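Progress report to the Barros Fund
Barik community seed library, second half-year
December 14, 2018

We're closing out the year in much better shape than we expected in February, and we're really happy to share the news! The seed library at Barik now holds 77 varieties of vegetables, beans and herbs, nearly all of them grown in gardens within a short bus ride of the building.

Your grant paid for the drying racks, the paper packets and the rent on our cool storage room. The racks arrived in time for the bean harvest, and what a harvest it was - the Stultum allotments alone sent us 13 kinds of pole bean, two of which we had never grown before. We have passed the 200 mark for members, and more of them are bringing seed back than we had planned for.

Tomatoes were harder. Late blight got into the Monar plots in the wet spell and we lost most of the paste types. We have enough seed left from last year to try again, and this time the plants will go in the covered beds along the south wall.

Germination testing is behind schedule. We have finished the lettuces and the peas, and the squash and peppers will be done over the winter. Anything that tests poorly will be grown out for fresh seed before it goes on the shelf.

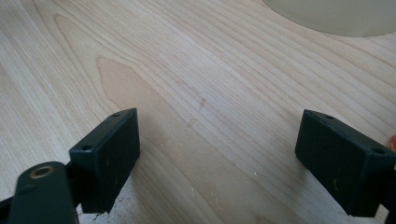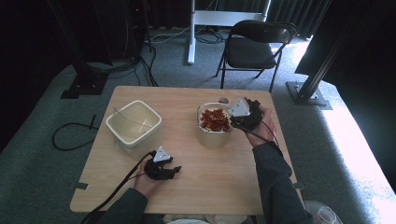
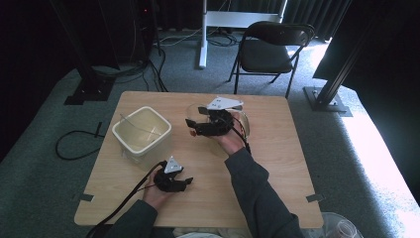 At the work table, light wood.

Spending is on track, with a small amount left in the packet budget. We would like to move that money to labels, as the ones we bought fade badly in storage. Please let us know if that needs a formal request.

Next up is the February seed swap, our biggest event of the year. Stultum and Monar have both booked tables, and we'd love to have someone from the fund come along and take home some beans!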